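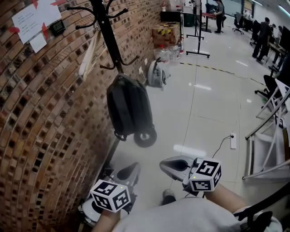 Wasura has released Flimthorpe, a hand-held teaching kit that lets a person show a robot a task without the robot in the room. The operator holds one gripper in each hand and does the job at normal speed, and the kit records how both hands move and when the jaws open and close. Each gripper carries a white cube printed with black square markers, which the tracking software uses to work out position and angle. Operators can work from an office chair or on their feet.

The first production run of 100 kits ships in June. Each kit contains two grippers, a set of marker cubes, charging leads and a licence for the recording software.

"We started with remote control, and we still sell it," said Maiara Holanda, who leads product at Wasura. "It suits heavy or awkward work. For folding, sorting and packing, people were slower at the console than they were with their own hands, and the recordings showed it."

During the trial period, 17 operators recorded more than 2,000 demonstrations across eight household and warehouse tasks. Most had never worked with a robot before. Training took one morning, with most of that time spent on grip and on keeping the marker cubes in view of the head camera.

Skavska, a parcel handling firm, took part in the trial and will use the kits at its returns centre. "Our packers know the work, so they're the ones doing the teaching," said Torbjørn Engebretsen, operations manager at Skavska. "A new carton style used to mean a call to the integrator — now we record it on the afternoon shift."

Recordings can be trimmed, labelled and exported from the same program. Demonstrations made with Wasura's remote control console open in it as well, so customers who already own the console can keep their existing libraries.

Flimthorpe is available to order now through Wasura and its distributor, Teixeira. Demonstrations can be booked at either office.

Media contact: Han-gyeol Kang, Wasura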